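# A stopped robot should stay stopped

The fault that cost us most of February was a gripper that closed by itself after a stop.
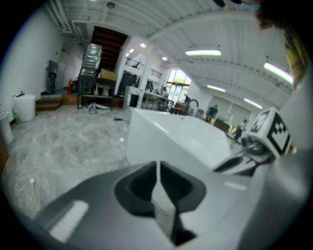
## What went wrong

I test bathroom cleaning tools at Kerkesach. Anyone who has tried to get a two-finger gripper over the rim of a bathtub knows the work is slow. The rim is slick, the sides slope, and the fingers have to open wide before they can get hold of anything. We use handheld grippers to record the motion, and a robot arm called Biltine repeats it later.

On run 76, Biltine lost track of its position and stopped, as it should. A tester reached in to free a cloth. Then the controller came back up, found an unfinished "close" command in its queue, and carried it out. The tester got a bruised thumb.

The log has 3073 lines for that run, and the restart takes up 12 of them. Every line says the system was healthy. By its own rules, it was.

## Why I blame the rule

The first report put it down to the tester, who should have pressed the red button before reaching in. That is true, and it's in the manual. But the arm was still and the status light was amber, and on our machine amber meant both "paused" and "recovering." A person can't tell those two apart by looking.

Birnwood, who supply the controller, told us automatic recovery is there to save time. I went through our records and it had saved us up to 288 seconds in a week. I don't think that is worth a thumb.

My view is that no arm should move again after a fault until a person tells it to. The queue should be emptied, too - an old command is a guess about a room that may have changed. Our sister shop at Luangrath already works this way, and their testers complain about the extra button press. I would take the complaints.

We turned automatic recovery off on our own machine. The default setting from the supplier is still on.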